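Junosa rimmed bowl, size 2 – my review
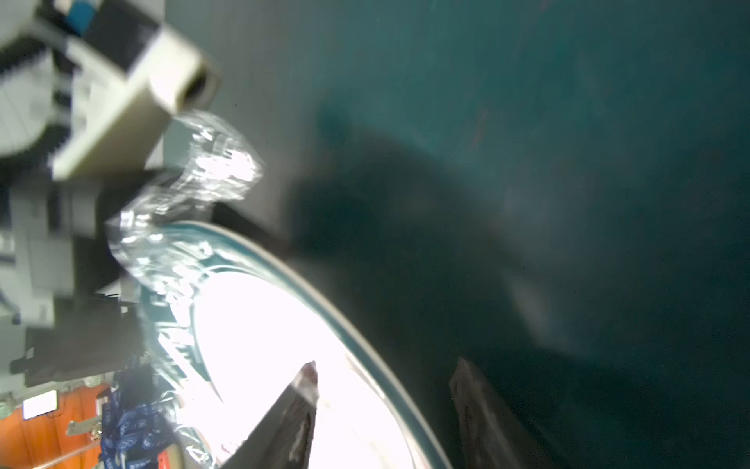 White inside, teal rim, plastic next to it.

I bought this bowl in November after my friend Iwona kept going on about hers, and I use it way more than I thought I would! Mostly cereal, sometimes popcorn, and once a frankly ridiculous amount of potato salad.

The color is what sold me. I have a thing for teal, and the band around the rim has a thin pale edge that makes it look a bit fancier than it was. The white inside is really bright, so berries look great in it (tomato soup too).

Gripes? It's a little heavy for my wrists when it's full, and the shop only had 3 left, so I couldn't get a full set. Shipping was slow as well – almost 2 weeks.

Would I buy it again? Yep, and I'd get the bigger one for salads.

Posted 6/14/22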